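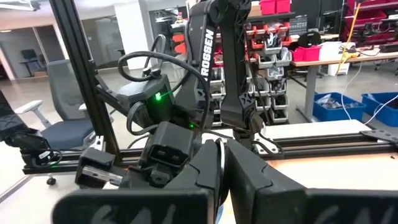
Pirkance-food mailing list
Subject: Re: Has anyone tried the Flisten small plate plan?
Date: October 30, 2023

Zdenka Halilović wrote:

> My sister swears by Flisten and has sent me the starter booklet. The idea
> is that you put away your dinner plates and eat everything from small
> dishes, and your eye does the rest. They say people eat less without
> noticing and that it works at any meal. There is a 14 day version and a
> longer one. The plates that go with it are made by Dutico and they are
> nice, but they aren't cheap. Before I buy a set of 16, has anybody here
> done it? Did it last? I'm not looking to lose a lot, I would just like
> to stop having seconds.

Zdenka,

I haven't done it, so take this with as much salt as you like. I did borrow the same booklet in July from a woman at work and read it twice, the second time with a pencil.

What bothers me first is the phrase "your eye does the rest." It's on page 2 and then it keeps coming back, each time a little more sure of itself. There is an old and perfectly real trick behind it: put a circle inside a small ring, then inside a big ring, and the one in the small ring looks larger. Fine. I've seen it, you've seen it. Getting from there to dinner is a long walk. A circle on paper can't be refilled, and it isn't mashed potatoes.

I also went looking for where they got their numbers. The booklet says the plan was "tested with 1000 families" by something called Petkov, and that is all it says. Was Petkov a lab or a person? A marketing outfit? Were the families given the plates for free? Did anybody compare them with families who simply decided to eat less that month? I wrote to the address on the back cover and got a discount code.

Three of their claims, since you asked about buying.

1. A small plate means a small meal

Only if you fill it once. You say yourself that the trouble is seconds, and I don't see how a smaller plate helps with that. If I were hungry and had a saucer in front of me, I'd be up at the stove more often, and I'd feel I had earned it. The booklet handles this with one line telling you to "pause and check in with yourself." Well, you can pause with a big plate.

The other thing is height. A small plate lets you build upward, and a bowl is worse. My husband can get an amount of pasta into a cereal bowl that would look shameful spread out flat. Then the bowl goes on a plate so he can carry it without burning his fingers, and the bread goes around the outside. I don't know which of the two dishes Flisten would count.
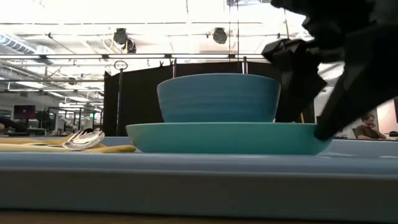 2. The color matters

They want you to buy blue, on the grounds that blue puts people off their food. The same booklet says, a few pages on, that the plates will make you "look forward to every meal." I'd like them to pick one. My grandmother had blue plates all her life and I never saw anyone leave that table hungry or early.

There may be something in contrast, I'll give them that. White rice on a white plate is hard to judge. But you could test it tonight with whatever is in your cupboard and it wouldn't cost you anything.

3. You won't notice

This is the one I believe least. The plan asks you to put away your dishes, buy new ones, follow a chart and fill in a page every night. How could a person not notice? If somebody does eat less during those 14 days, I'd put my money on the page every night. Writing down what you eat makes most of us behave, at least until we stop writing it down. What happens on day 15 isn't in the booklet.

So no, I wouldn't buy the set. If you want to try the idea, eat your main course off a salad plate until you're sick of it, and keep a note of how many times you go back. Keep the note even on bad days — those are the ones people leave out when they tell their sisters how well it's going.

For seconds, the only thing that has ever worked in my house is dull. I serve at the counter and put the leftovers in the fridge before we sit down. It takes a couple of minutes and the food has to be cooled anyway, or near enough. When someone wants more, they have to get up, open the fridge and heat it again. Sometimes they do. I make no claims for it and I have no chart.

If your sister has kept up the longer version, I'd be glad to hear how she's doing, and whether she still uses the Dutico plates when there's company. I'm willing to be wrong.

Also, whoever borrowed the big preserving kettle after the plum weekend, I need it back before I can do the quinces.

Marge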